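Atividades de classificação na educação infantil
Apontamentos da unidade 5 – Separar por cor

Texto de apoio às aulas práticas. Docente responsável: Faustine Arnaud. Material de sala preparado com Fabrice Collet.

Leitura prévia: capítulo de Besnard sobre agrupamentos, até a página 72. Quem faltou à aula sobre correspondência termo a termo deve ler também os apontamentos da unidade 4, que não são retomados aqui.

1. O que se entende por classificar

Classificar é reunir objetos segundo uma propriedade comum e separá-los dos que não a têm. Na educação infantil a propriedade costuma ser visível: cor, forma, tamanho. A cor é quase sempre a primeira a ser trabalhada, desde que as outras propriedades fiquem constantes. Se os cubos azuis forem maiores do que os vermelhos, a criança pode separar por tamanho e acertar em tudo. O registro vai indicar domínio da cor e estará errado.

Convém distinguir três tarefas que os manuais por vezes misturam:

Emparelhar – a criança recebe um cubo e procura outro igual.
Classificar com modelo – os recipientes já indicam o critério.
Classificar sem modelo – os recipientes são iguais e a criança decide o que vai em cada um.

Esta unidade trata da segunda. A terceira fica para a unidade 6.

2. Material

O conjunto básico é pequeno e cabe numa mesa de criança:

Cubos de mesmo tamanho, em duas cores, sem desenhos nem letras.
Um prato de borda azul e um prato de borda vermelha, ambos de fundo claro.
Uma bandeja retangular com tapete escuro, onde os cubos ficam antes de serem separados.

O fundo claro dos pratos tem uma função: o cubo destaca-se, e a única indicação de destino é a borda. Com pratos inteiramente coloridos a tarefa fica mais fácil, porque o cubo quase desaparece sobre a cor igual e o erro salta à vista de longe. Os pratos inteiros podem ser usados na primeira sessão com crianças menores de três anos.

O tapete escuro da bandeja evita que os cubos deslizem e reduz o ruído. Numa sala com várias mesas a trabalhar ao mesmo tempo, o ruído do metal incomoda bastante.

Quem usa o conjunto Clurnel deve retirar as peças amarelas antes de começar. Quem usa o Sellemden deve verificar se todos os cubos são do mesmo tamanho, pois a caixa traz duas medidas misturadas.

3. Disposição na mesa

Os dois pratos ficam próximos um do outro e a bandeja ao lado ou atrás deles. As duas disposições são aceitáveis. Com a bandeja ao lado, o percurso do cubo é lateral e a criança tende a encher primeiro o prato mais próximo. Com a bandeja atrás, os dois pratos ficam mais ou menos à mesma distância e essa preferência diminui.

Uma disposição, depois de escolhida, mantém-se durante toda a sessão. Trocar os pratos de lado a meio só interessa quando se quer verificar se a criança se guia pela posição (ver ponto 6).

Na disposição lateral, com a separação em curso, restam na bandeja dois cubos vermelhos e dois azuis. O prato de borda vermelha tem um cubo vermelho, e um cubo azul está seguro logo acima do prato de borda azul.
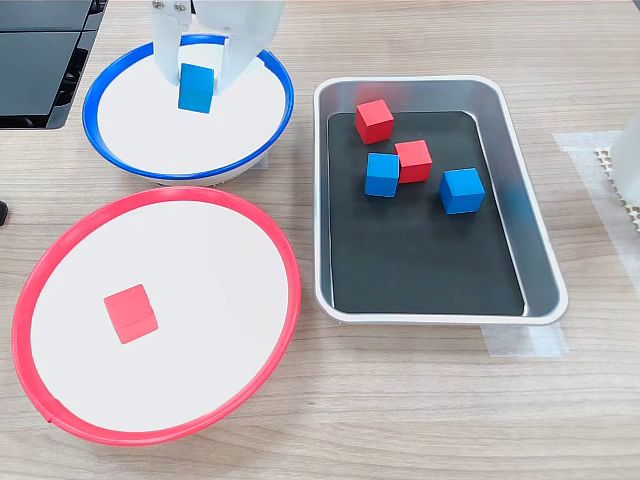 4. Condução da atividade

Primeiro passo. Apresentar a bandeja com os cubos misturados e os pratos vazios. Deixar mexer. Dois ou três minutos bastam para a maioria das crianças; algumas vão empilhar os cubos, e isso não se corrige.

Segundo passo. Recolher os cubos na bandeja e colocar um de cada cor no prato correspondente, devagar e sem falar. A indicação verbal vem depois. Collet prefere dizer o nome da cor ao pousar o cubo, e em turmas bilíngues a opção dele tem dado bom resultado. Na nossa sala mantemos o silêncio na demonstração.

Terceiro passo. Devolver os dois cubos à bandeja e convidar a criança a continuar. Uma frase curta: «Agora é a sua vez de arrumar.» Não nomear o critério.

Quarto passo. Observar sem intervir. Um cubo de cada vez é o ritmo desejável, mas a criança que pega dois cubos da mesma cor ao mesmo tempo mostra que já os agrupou antes de os transportar. Anotar.

Quinto passo. Com a bandeja vazia, perguntar o que há em cada prato. As respostas variam muito: «os azuis», «os meus», «três». Todas se registram tal como foram ditas.

5. O resultado e a sua leitura

A separação por cor está correta quando cada prato contém apenas cubos da cor da sua borda. A posição dos cubos dentro do prato não conta para o critério. Podem estar encostados, afastados ou inclinados.

Muitas crianças, ainda assim, juntam os cubos com cuidado num dos pratos e largam-nos de qualquer maneira no outro. Vale a pena uma nota à margem, sem tirar daí conclusões sobre a cor. 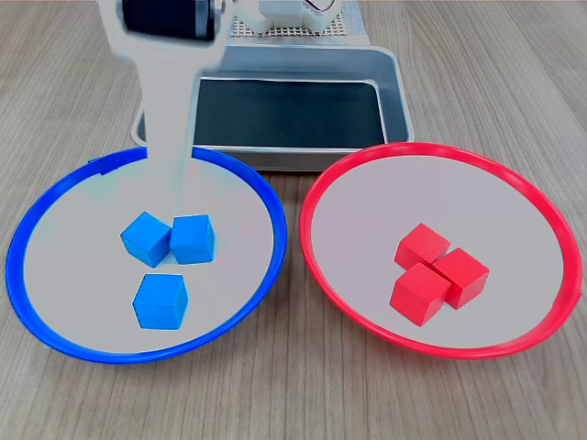
Fig. 2 – Três cubos azuis no prato de borda azul e três vermelhos, bem juntos, no de borda vermelha. Bandeja atrás dos pratos.

Havendo a mesma quantidade nos dois pratos, pode-se passar diretamente à comparação: «Há mais aqui ou ali?» A pergunta é mais difícil do que parece. Quando um grupo está mais espalhado do que o outro, é comum a criança responder que há mais cubos onde ocupam mais espaço. O assunto volta na unidade sobre conservação da quantidade.

6. Erros frequentes

Preferência por um lado. Todos os cubos vão para o mesmo prato. Trocar os pratos de lugar e repetir. Se os cubos continuarem a ir para o mesmo lado da mesa, a criança segue a posição.

Alternância. Um cubo para cada prato, à vez, sem olhar para a cor. Acontece com crianças habituadas a distribuir lanche ou cartas. Para o detectar, começar a sessão seguinte com uma bandeja em que haja mais cubos de uma cor do que da outra.

Mudança de critério a meio. A criança começa pela cor e passa a fazer uma fila. Deixar terminar e só depois propor de novo a separação.

Dificuldade em distinguir as cores. Com azul e vermelho é rara. Se o erro persistir depois de três sessões, em dias diferentes e com boa luz, falar com a família.

7. Folha de registro

A folha Oser tem uma linha por cubo. Preencher:

Ordem em que foi retirado da bandeja
Cor
Prato de destino
Correção espontânea (sim ou não)
O que a criança disse

A correção espontânea conta como acerto, mas deve ser assinalada. Usar lápis. As folhas do ano passado ficaram ilegíveis em parte por causa de rasuras a caneta, e das 292 entregues em junho várias tiveram de ser postas de lado.

8. Trabalho para a próxima aula

Conduzir a atividade com uma criança entre três e quatro anos e trazer a folha preenchida, acompanhada de um comentário de uma página. O comentário deve indicar a disposição escolhida para a bandeja e discutir pelo menos um cubo cujo percurso tenha chamado a atenção – hesitação, troca, devolução à bandeja. Quem não tiver acesso a uma criança dessa idade pode trabalhar com um colega a partir das folhas arquivadas, mediante pedido a Fabrice Collet.

Os conjuntos de cubos são requisitados na sala de materiais e devolvidos completos, com os dois pratos e o tapete dentro da bandeja.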